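Sorting hand tools at a small bench

6 min read
93 shares | 30 comments

Most people who share a bench end up with one deep drawer where every tool lives in a heap. You can find the hammer. You can't find the small pliers, so you buy another pair, and those go in the heap as well. An hour with everything out on the benchtop fixes most of it.

Start by clearing the bench and giving it a wipe. A smooth top is easier to work on than bare timber for this job, as grit and metal filings show up and come off with a damp cloth. Tip small items into a tray with a raised lip so they don't roll onto the floor. Lay the pliers out side by side, all facing the same way. You'll see straight away which ones are doubles and which have a different jaw.
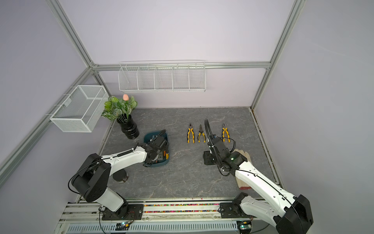
Pliers laid out with handles to the front, small tools in the teal tray.

Needle-nose pliers are for reaching into tight spots and bending light wire. Don't use them to undo nuts. The tips twist out of line and won't meet properly again. Hold each pair up to a window and close it. If you can see light between the tips, put it aside for rough jobs.

While the pliers are out, put one drop of light machine oil on each pivot. Open and close them a dozen times, then wipe off whatever colour comes out. Keep wiping until the rag stays clean. Stiff pairs can sit overnight with a second drop. Cooking oil goes gummy, so leave it in the kitchen.

Wire baskets work well on the wall above a bench. Dust falls through the bottom and you can see what's in them without getting them down. Use them for things with some bulk, like tape, gloves and spray cans. Screwdrivers slip through the gaps, so they're better in a tray or a rack.
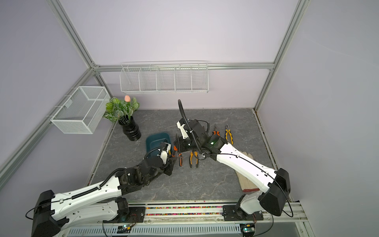 Screwdrivers take less work than pliers. Check the tip first. A Phillips head with rounded edges will chew out every screw it touches, and it belongs in the bin or the paint tin kit. Flat blades can be dressed with a fine file. Keep the end square and don't sharpen it to an edge. Grubby handles come up well with warm water and dish soap on an old toothbrush. Dry the shaft before you put it away.

Chia-hao Lau wrote in to say he keeps a 700 mL ice cream tub for odd bits and empties it every March. Anything he hasn't reached for by then goes to the neighbours. A tub that size is plenty. With a bigger one you only end up with a second heap.

Put the tools you use weekly closest to your writing hand and the rest further back. If you change your mind after a fortnight, move them.

40 people saved this page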